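Ticket 3725 - Season ticket transfer not showing, seats released to general sale
Product: Trindo Matchday (members' account)
Club: Fascombe Town
Status: Open, waiting on supplier
Priority: changed from Low to High by ticket office

Opened 27th March, 08:52

I have two season tickets in the Dumitrescu Stand, row M. I can't get to the home leg of the play-off eliminator, so I put both seats through the transfer option for my nephew. The app said "Transfer complete". He has received nothing. When I look at the seating plan as a guest, both seats are on general sale at full price.

I have already done the following, so please don't ask me to do it again. Logged out and in. Removed the app and put it back. Tried it on a laptop in two browsers. Checked his junk folder. Checked the spelling of his email, which is the same one I used in the autumn when this worked.

Reply from Trindo support, 09:40

Thanks for getting in touch. Transfers can take a little while to appear at busy times. Please ask the recipient to check their junk folder and make sure you are both on the latest version of the app.

Customer, 09:58

Did anybody read the ticket? The junk folder is in there. And "a little while" is doing a lot of work when the seats are on sale to strangers at this moment. I'd like to know whether they have been transferred, resold or neither, and which of your screens I'm meant to believe.

Reply from Trindo support, 11:15

Apologies. Passed to second line. Could you confirm whether you used Transfer or Resale? The two buttons are next to each other and some members have pressed the wrong one.

Customer, 11:21

Transfer. I have the confirmation with the word Transfer on it, reference ending 2240. I do not believe "some members have pressed the wrong one" is an explanation. If 12 people in my block alone have the same fault, and the supporters' forum says they have, then either we all have fat thumbs or the button does the wrong thing.

Internal note, ticket office, 11:50

Spoke to second line by phone. They say their log shows a normal transfer. Our own sales screen shows the seats as "returned by holder". Both can't be right. I have blocked the two seats by hand so they can't be bought. Have asked for the raw log and been told it will be looked into, which I have heard before.
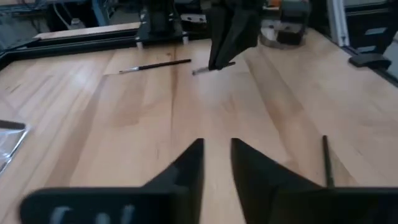 Wooden tabletop, close up.

Second line, 13:34

We have reproduced a fault on a test account. Where a fixture was added to the calendar after the season ticket was issued, the transfer is treated as a return. Ordinary league fixtures are not affected. A fix went in at 13:10 and we consider the matter resolved. Closing.

Ticket office, 13:41

Reopened. Please don't close tickets on our behalf. Questions:

1. Does the fix put right the transfers already made, or only new ones?
2. Have any returned seats been sold on? We can see 4 in the Dumitrescu Stand that look as if they have.
3. Was the cup replay in the autumn affected? That was a late addition as well, and this customer says his transfer worked then.

If the answer to 3 is no, I'm not convinced the cause is the one you've given.

Second line, 15:20

1. New ones only. Older ones need to be done again by the member.
2. We are checking.
3. The replay was set up through Tirnero, our previous calendar feed, so it would have behaved differently.

Ticket office, 15:32

On 1, no. We are not writing to members to tell them to redo something that your app told them was complete. Please run it from your end - we can supply the list. On 3, this is the first we've heard of a change of feed. When was it made, and what else came over with it? We have friendlies going on sale in May and I'd rather find out now.

Customer, 16:05

My nephew now has one ticket. One. It's for the right match and the right row, and the other seat still says "Unavailable" on my side. I'm told by the app that both transfers are complete, which is what it said at breakfast.

Ticket office, 16:18

Both seats are still blocked from sale and will be kept for you. Paper tickets for the pair will be held at the collection window under your membership number, and your nephew will need photo ID. Please ask him not to use the one on his phone, as we will be cancelling it so it doesn't clash at the turnstile.

Status left as Open. Next update due from second line on questions 2 and 3.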